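Lockyer password manager breach email, real or phish?

mudlark_77
Aug 21, 2019
So I got an email this morning saying my Lockyer vault "may have been accessed" and I should reset my master password within 3 hours. It has my actual name in it and everything. I've got up to 600 logins in there (I know, I know) and I'm kind of freaking out. Anyone else get this?

stokov_steve
Got it too. Deleted it. Any email with a countdown in it is a phish as far as I'm concerned.

quietmodem
Don't be so quick, Steve. Lockyer put a notice up on their status page last night, signed by Styliani Dimitriou, their security lead. She says 2,454 accounts had email addresses and billing names exposed through a support desk vendor. No vaults. So the breach is real, but the email could still be somebody cashing in on it.

mudlark_77
Ugh, so which is it? The link goes to a lockyer-something address, I haven't clicked it.

stokov_steve
"Lockyer-something" is your answer right there lol

pennywhistle
I work a help desk in Morkport and we've had 20 of these forwarded to us since breakfast. Don't click it. Type the address in yourself, log in, change the master password there and turn on two-factor if it's off. Then sign out every other device, it's under Account > Sessions.

quietmodem
Agree with all that except changing the master password. If the vaults weren't touched you're just giving yourself a new one to forget.

pennywhistle
I'd still change it! Vendor breaches have a way of getting bigger a week later. Remember Dreria last November? First it was "only emails" and then it was the whole customer table.

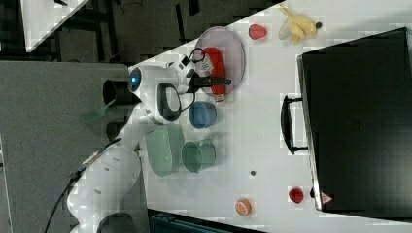
Update from mudlark_77
OK, typed the address in by hand, changed the password, two-factor is on. There was an old laptop still signed in from when I lived in Stokovstead, so I kicked that off too. Thanks everybody, and Steve, you can gloat a little.

quietmodem
Glad it's sorted. Still think the password change was overkill.

Related threads
Is SMS two-factor better than nothing?
Moving off Lockyer, export tips wanted
Murdo Skinner's guide to reading email headers
Dreria breach megathread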